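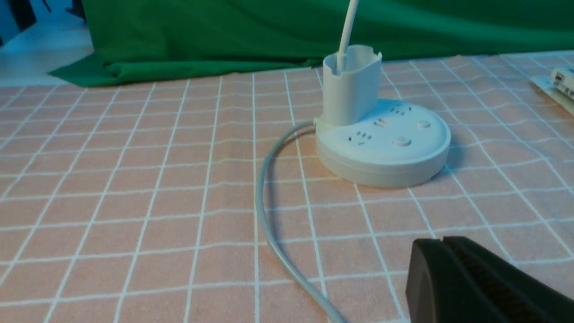

Can a cheap arm press the button of a desk lamp reliably, if the lamp is not fixed to the table?
It can, when the push comes straight from above and slowly, and when the arm first looks where the base is. With a fixed position it is a matter of luck.

Notebook, shared workshop, May 2019

I write this down while I still remember the numbers. The task for the arm is small: find the lamp, press the power button, go back to the rest position. I chose it because the button is a very ordinary one and the same kind is in every home. My longer plan is an arm which does small things on my desk at home, and for this it must live with objects that somebody moves every day.

Presses so far: 337 on the log, counting only the runs where the arm reached the height for pressing. Out of these, 191 were with the old fixed position and the rest with the new search step. I will not put a success percentage here, because the log from the first evening mixes up "button touched" and "lamp changed". I must repair this column before anybody compares the two methods.

What I changed in the arm:
The wrist joint had play. I took it apart, found that the horn screw was too short for the new bracket, and put in a longer one with a washer. The play is much smaller now but I can still feel it with the hand.
The Panden driver board gets its own supply. Before, it shared one with the camera, and at each quick move the camera dropped off the bus.
Speed for the last part of the way down is set to 20 mm per second. Faster than this and the finger slides off the button to the side.

The finger is still my weak point. The tip is rounded, so it touches the button at one place only, and if the arm comes down with a tilt the contact walks away from the center. I want to try a small flat pad on the tip. It must be easy to take off again, as the same finger has to pick up things in the second half of the project.

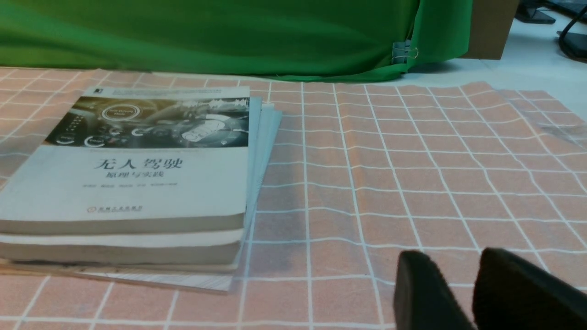
The search step works like this. The arm stops high over the table, takes a still, and looks for the biggest round shape of a light color. From the circle it gets the center of the base, and from the center it goes to the button with an offset which I measured by ruler. The weak place is clear: the offset is only correct when the base is not turned. If somebody turns the lamp by a quarter, the arm goes very politely to the wrong spot and presses on plastic. So I need one more feature for the direction. The holder on top of the base is a good candidate, since it is tall and has corners, and it stands off the center.

The grid on the cloth helps me more than I expected. I use the lines for a rough check of the scale, before each run. But the cloth is soft and the lines are not straight everywhere, so for real calibration I should print a board on paper and glue it on something stiff. I wrote this already in my last entry and did not do it – now it is on the list again, with a bigger letter.

One more problem is the cable of the lamp. When the arm sweeps low it can hook the cable, and then the base moves a little and all positions are wrong. For the moment I tell the arm to keep high on that side. A better way would be to treat the cable as a forbidden zone in the planner, but the planner from the Qian kit only knows boxes, and a cable in curves makes a very big box. 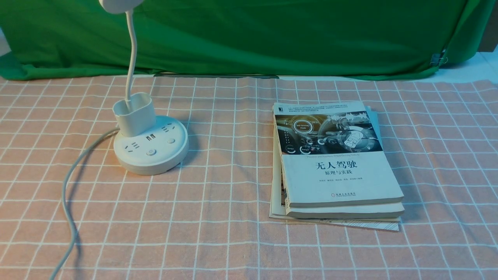

A colleague from the next bench wrote under my draft that I am solving the wrong thing first: the direction of the base can wait, and the arm should check after each press if the light changed and try again if not. Two bad presses and one good press are still a lamp that works.

I think this is fair. The check is easy, one brightness value before and one after, with a pause between. I put a limit of 3 tries so that the arm does not hammer on the button the whole night. There is one trap in it: if the lamp has more than one level of brightness, then "changed" does not mean "on". I must read how the button behaves and write it here.

Other things for the same table. The books are next. I want the arm to push the top book by its edge until it lies straight on the one below, without lifting. A thick paperback is heavy for this arm, some 3 or 4 pushes will be needed, and between the pushes it must look again. Friction between two covers is different from friction between cover and cloth, so I expect that at the beginning the whole pile will travel.
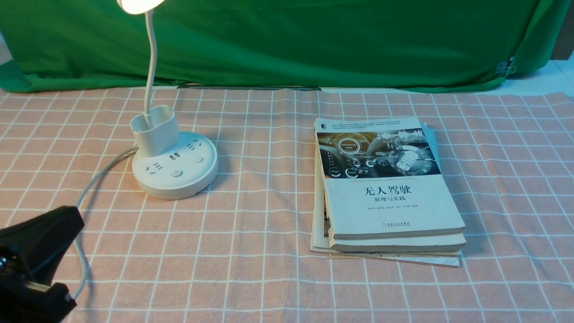

On the Clevness forum one reply to my question about pushing was short: push low and near the middle of the long side, never at a corner, and put something grippy under the pile while you are learning. The same person asked why I don't use a suction cup. I answered that the pump is loud and we share the room.

To do before June:
Repair the log column (touched / changed).
Flat pad for the finger, removable.
Calibration board on stiff material.
Retry with brightness check.
Direction of the base from the holder.
Ask in the Maltevden group if their planner can take a chain of small boxes for a cable.

Spare screws for the wrist are in the flat tin, second drawer. Please do not take the long ones, there are only a few left.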